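4.2 Grasp Selection in a Worn Metal Bin

The planner, which we call Sikitz, scores every candidate grasp twice: once for the object and once for the bin around it. The second score turned out to be the exciting part! A flat part lying near a wall leaves very little room for the lower finger, and a planner that looks only at the part will happily drive that finger into the metal.

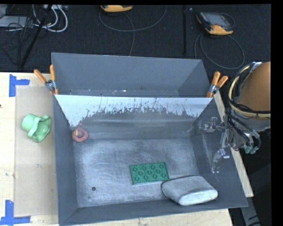

Figure 4. Bin-picking workspace, fixed camera view.

Scratched metal is also hard on depth sensing, so we fit the floor and walls as planes before each trial and let Sikitz trust the fit wherever depth readings drop out. Candidates are then pruned in 2 passes, first by wall clearance and then by approach angle. Of 150 sampled grasps per view, 115 survived the first pass on average. Replanning took 383 ms, fast enough to run after every pick, and we were delighted to see that the Ashworth baseline gains from the same plane fit with no retuning.

Section 4.3 repeats the test with the wall term removed.

Zatano Lab, Prirnholm | Contact the authors | Back to top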